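The Last Stop Before Prulcombe

The bus to Prulcombe left at six in the morning, and my grandmother was at the stop by five, sitting on her suitcase and eating a peach. She was eighty and she had never seen the ocean. I was eleven and I had never seen it either, so we were even.

"Window or aisle?" she asked me, as if she hadn't already decided.

I got the window! I had my forehead against the glass before the driver even started the engine. It was July 2020 and the bus was nearly empty, and every seat smelled like lemon soap. We had 136 miles to go, 29 stops, and one bag of hard-boiled eggs, and I thought I was the luckiest kid in the state.

My grandmother had grown up in Skovberg, where the biggest water was a pond behind the feed store. She could swim, though. She had taught herself in that pond, on her back, looking at the clouds, and she told me the whole story again between the first stop and the second. The cows used to come down and stare at her. One summer a calf walked right in beside her and they floated there together (she swore to this) like two old ladies at a spa.

"Did it know how to swim?" I asked.

"Better than me," she said, and peeled me an egg.

Past Olteanu the road began to climb and the fields turned to rock. I loved it. I loved the tunnels most, and the way everyone in the bus went quiet in them, and the way the light came back all at once on the other side. My grandmother held her breath in every one. She said you got a wish if you made it to the end. In the third tunnel the driver slowed down for a truck, and I watched her cheeks get rounder and rounder and her eyes start to water, and when we popped out into the sun she let go with a noise like a bicycle pump and laughed so hard that she had to hold on to my arm.

"What did you wish for?"

"Shorter tunnels!"

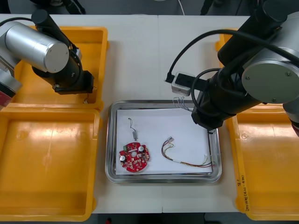
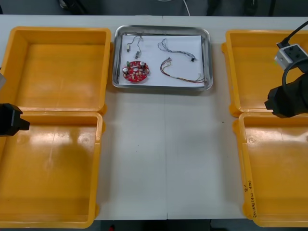
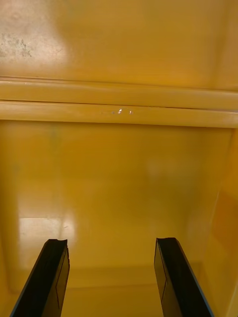 First and second pictures: trays on a white table. Third: two black gripper fingers against glossy yellow.

We had to change buses at Zuvard, and the second bus was late. There was a bench and a soda machine, and a dog asleep in the only piece of shade. My grandmother took off her shoes. She had bought them for the trip, white ones with a strap, and they had already given her 2 blisters, one on each heel. She set them side by side on the bench and wiggled her toes at the sky.

"Are you scared?" I asked her. I don't know why I asked. I think I was, a little. What if it was only a big pond?

She thought it over for a long time. The dog got up, turned in a circle, and lay down again in the same place.

"I've been saving it," she said. "You know how you leave the icing for last? I left it so long that I started to wonder if somebody had come by and eaten it."

Then the bus came, and we ran for it, me with the suitcase banging on my knees and my grandmother barefoot behind me, waving her shoes over her head so the driver would wait.

I smelled it before I saw it. Salt and mud and something green — I had no word for it then and I'm not sure I have one now. The bus came over the last hill and there was the whole thing, blue from one side of the windshield to the other, with the sun chopped up all over it. I yelled. I yelled right out loud, and a man in the front row turned around and grinned at me.

My grandmother didn't say anything. She had her hand flat on the window, reaching across me, and she was holding her breath.

"Grandma, it isn't a tunnel," I said.

She shook her head and pointed at the water and kept on holding it, all the way down the hill, past the bait shop and the little white church, until the driver pulled in at the seawall and opened the doors.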